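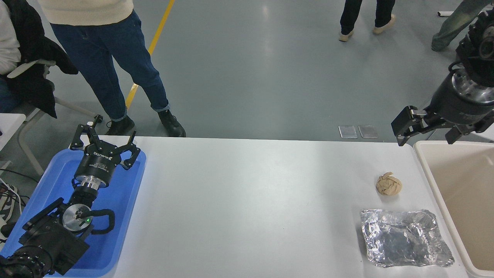 Una tarde de té y cuadernos con Nandini Kaimal

Llegué a casa de Nandini con la lengua fuera, porque vive en un cuarto piso y yo subo escaleras como quien sube el Aneto. Me abrió con un delantal manchado de engrudo y me dijo: «Pasa, pasa, pero no toques nada de la mesa del comedor, que está todo secándose». Y vaya si había cosas en la mesa del comedor.

Nandini encuaderna libros. Empezó hace ocho años, cuando se le deshizo entre las manos el recetario de su abuela, y quiso arreglarlo ella sola con cola blanca de la papelería. «Fue un desastre», me cuenta muerta de risa. «Las páginas del arroz se pegaron con las de los encurtidos y ahí siguen. ¡No he vuelto a saber cuánto tamarindo llevaba aquello!»

Después de semejante estropicio se apuntó a un curso en Brirken, un tallercito que ya cerró, y allí conoció a Keerthana Mudaliar, que le enseñó a coser pliegos. Las dos siguen siendo socias (y discutiendo por el hilo, que si lino, que si algodón). Lo que hacen juntas se vende con el nombre de Acharya, casi todo por encargo: diarios, álbumes de boda, alguna tesis que el director quiere ver bien vestida.

Le pregunto por el encargo más raro y no se lo piensa. «Una señora me trajo las cartas de su marido, siete paquetes atados con cinta de embalar. ¡Cinta de embalar! Estuve dos meses quitándola con un secador y una espátula. Lloré leyendo alguna, y eso que yo no leo lo de los clientes. Bueno, casi nunca».

Aquí hubo una pausa para el té, que venía con unas galletas de cardamomo de las que me comí bastantes más de las que dicta la educación. Keerthana llamó por teléfono a media galleta y Nandini puso el altavoz. «Dile que el papel de guardas me lo estoy dejando la vida en hacerlo yo», gritó. Queda dicho, Keerthana.

Hablamos también de dinero, claro. El pedido más grande se lo hizo Fotdale, una papelería que les pidió 2000 libretas en abril. Dijeron que no. «¿Sabes lo que es coser eso a mano? Nos jubilamos antes de terminar. Me dio pena por la factura, pero mis muñecas me lo agradecen».

Para quien quiera empezar, recomienda una aguja gorda, hilo encerado y un libro feo. «Feo, que no te dé lástima. Lo abres, miras cómo está hecho y lo vuelves a coser. Y si te sale torcido, pues lo usas para la lista de la compra».

Me fui con una libretita verde cosida un poco torcida.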